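**Wicker placemat** (also *woven mat*, *table round*) -- a flat mat of woven plant strands, put under a plate, bowl or hot dish to protect the table. Mostly round. Stub article, needs more on history.

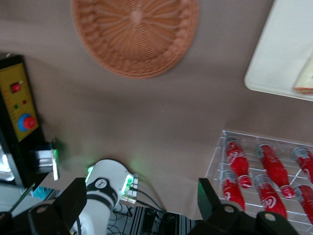
*Round wicker mat with braided rim, on a beige tabletop.*

## Construction

Round mats start at the center. A few stiff strands are crossed and tied, then spread out like spokes. Thinner strands, called weavers, go over and under the spokes until the mat is wide enough. Spoke ends get bent back and tucked in to make the border. A braided border is thicker than the rest and often looks a little darker, as the strands sit closer together there.

Common materials: willow, rattan, rush, water hyacinth. Paper cord in cheaper ones. Color runs from pale straw to orange-tan to dark brown, depending on plant, age and any stain or varnish.

## Use

Under dinner plates, mainly. Also under bread baskets, fruit bowls, teapots. Thick mats can stand in for a trivet, thin ones let heat through and shoud not be trusted with a pan straight off the stove. Some people hang them on walls -- see *Wall basket*.

## Care

Shake out crumbs. Wipe with a damp cloth, dry flat. No dishwasher. Soaking loosens the border and the mat dries wavy. A warped one can be misted lightly and left under heavy books for 2 days.

## Collections

The Hurkent craft museum lists 3,597 woven household items, 188 of them table mats. The catalog was put together by Irja Kinnunen and Femke Prins, who sort mats by border type: plain, scalloped, braided. Wenceslao Mansilla has argued for sorting by the center instead, since borders get repaired and replaced. Not settled.

The Stolska pattern, named for the workshop, uses 2 weavers at a time, twisted around eachother between spokes.

## See also

- Trivet
- Coaster
- Rush weaving
- Basket borders

*Last checked April 7, 2023. Care section still needs a source.*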